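Notebook, soft goods bench
February 2022

Rule sheet day. I've been putting this off since January and Aarne Ojala finally parked himself next to my desk with a coffee and said he wasn't moving until we had something on paper, so okay, here are my notes, messy ones, and the clean version goes into the Jaltberg binder once people have had a chance to yell at me about it.

What we've got now is the old sheet Kauppinen sent over when we took on their part of the work. It's a decent sheet! It was written for hard objects though, cups and boxes and so on, and you can feel it on every line. "Return object to start pose." Return a pair of sweatpants to start pose, go ahead, I'll wait. Half the rules on it are fine as they are and the other half we've all been quietly ignoring in our own personal ways, and that's the real problem, because I ignore rule 5 differently than Aarne does and the recordings end up with two house styles in them.

So I went line by line. My scribbles, in the order we argued about them:

Start state. Old rule says the object starts in a "defined position." We tried for a while to do this with clothes by dropping them from the same height, and it's silly, you get whatever you get. New wording: the garment is put down any way at all, but by a hand and before recording starts, and whoever is holding the gripper is not the one who gets to fuss with it afterward. If you don't like how it landed, tough. I know I've been guilty of giving a leg a helpful little tug so the waistband was easier to find. (Aarne says he could tell my episodes from his by exactly that. Rude, but he's right.) Tugging means we're recording easy garments and calling them normal ones.

Clutter. This got long. The Kauppinen sheet wants a clear surface, and I understand why, it makes scoring easier. But the whole point of going onto beds and couches is that beds and couches have other stuff on them. We settled on this: other clothes may stay where they are, printed bedding may stay, and you don't swap a busy duvet for a plain one to make life easier. What does come off is anything that could get hurt or do the hurting. Glasses, phones, chargers with the cord still in the wall, pins, jewelry. Paper mail too, after the thing with the envelope. Pets go out of the room and the door gets closed, and I want that one in capital letters.

There's a catch with printed fabrics that I want to remember. If the bedding has writing on it, big or small, it goes in the notes as printed bedding and we leave it at that. The privacy check is for real names and addresses, so labels, letters, prescription bottles, a kid's school stuff. Last month we threw out a whole afternoon because the reviewer flagged every bit of text on a pillow. The pillow said nothing about anyone. New line in the sheet: decorative text on textiles is not personal information unless it has been personalized. A monogrammed towel counts. A bedsheet with a poem on it doesn't.

Which brings me to consent. We had a form, the form said "household objects," and I really don't think that covers clothing in the way people would expect. Someone signs for household objects and pictures a mug. New form names clothing and bedding separately with their own checkboxes, and underwear is off the list unless the person puts it on the list themselves. Also they get to look through everything before it leaves the house, on the laptop, with us sitting there and not hurrying them. Aarne was worried about the extra time. I said we could cap a session at 41 recordings and he laughed and asked where 41 came from, and I told him: it's what fits on one card at the current settings with room left over for the calibration clip. So 41 it is. A strange number makes people read the line.

Finger opening at start. I feel strongly about this one. Fingers open, fully, before you get near the fabric, and you hold still there for a beat before closing. The old sheet says nothing. What happens in practice is that people come in with the fingers half closed, sort of nibbling at the cloth, and on a thick knit you pinch a fold you never meant to pinch and then the whole recording is you looking confident about an accident. Open, pause, close. If you grab the wrong thing, let go and say so in the notes, and don't cut that part out! We keep bad grabs. I'd put the number of bad grabs in a hundred tries on the wall if they let me.

Zippers and metal bits. Anything with a zipper pull, a snap, a buckle or a drawstring tip gets closed or tucked before we handle it, if it's the garment being worked on. If it's only lying nearby it can stay how it is, but you plan your path so the pads don't come down on it. Brollen replaced one set of pads for us for free and I doubt they'll do it again. Pads get looked at before every session and after, with the desk lamp, both sides. Any nick deep enough to catch a fingernail means new pads. Clean with a damp cloth only. Whoever used the alcohol wipes, please come talk to me, I'm not mad, I'd just like to know how many times.

Soft furniture and reach. A bed is lower than our bench and it sinks, and you end up leaning with your whole back in it. Kneel or sit. Nobody holds the tool out at arm's length for more than 30 minutes before swapping with someone else, and that's tool time and doesn't include setup. My shoulder voted for this rule. Keep your free hand out of the finger area too, including when you're "just" flattening a seam. The springs are not strong, I know, I've had my pinky in there, and I'd still rather the rule be that hands stay out than that hands stay out except when it seems fine.

Naming the garments. Big mess in the old logs. I found "pants," "trackies," "joggers," "sweats" and "trousers, soft" and I'm pretty sure they're all one garment. We'll use a short list of plain names taped inside the case lid, plus a free field where you write what the fabric is like. Ribbed, fuzzy, slippery, stiff, whatever comes to mind. Don't guess the fiber unless you've read the tag. I had a nice argument with the Trelex people about this (they want fiber content for every item, they're a textile testing place and of course they do) and where we landed is: tag read, write it down; tag missing or washed blank, write "unknown" and carry on with your day. A guess in that field is worse than a blank because somebody downstream is going to plot it.

When to stop. The old sheet has a stop rule for the robot and none for the person carrying the gripper, so I added one. Stop if the fabric tears or a thread pulls, stop if anybody in the house asks you to, stop if the tool makes a noise it didn't make before. Write down the time. Don't restart that garment on the same day. Aarne wanted a line about stopping if you get bored, and I thought he was kidding and then I thought about it some more. Bored folding looks awful in playback. You get these lazy swipes. It's in there as "take a break when your movements get sloppy," in pencil for now.

Things we didn't settle:

Dark fabric. Dark gray and black knits lose their folds in the picture when the light is poor, and I'd like a minimum light level, measured on the garment. Aarne thinks a meter is overkill and wants "you should be able to see the ribs or the stitching with your own eyes." His version is easier to follow. Mine is easier to check. Might do both, his as the rule and mine as a spot check.

Layering. What do we call it when the target garment is lying partly against another one? If the gripper catches both, is that a bad grab or a two-item grab? I lean toward bad grab, noted as two items. Ask Kauppinen how they scored stacked boxes, maybe it carries over.

Who signs the sheet. Right now I do, and I also collect, so I'm checking my own homework. Someone who wasn't in the room should sign. I'll bring it up with the Jaltberg group at the next call.

To do before the clean copy: retype all this with the numbers in the same order as the old sheet so people can find things, put the garment list in the lid, order pads, get the consent form past whoever needs to see it, and try the whole draft once from top to bottom on a real bed with real clothes and write in the margin wherever I catch myself breaking it. My bet is the open-pause-close rule goes first, I always rush the pause on thick knits, and waistbands are the worst for it with all that elastic bunching up.
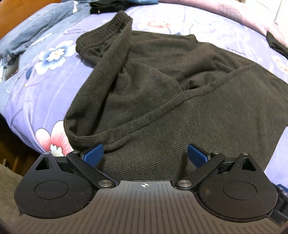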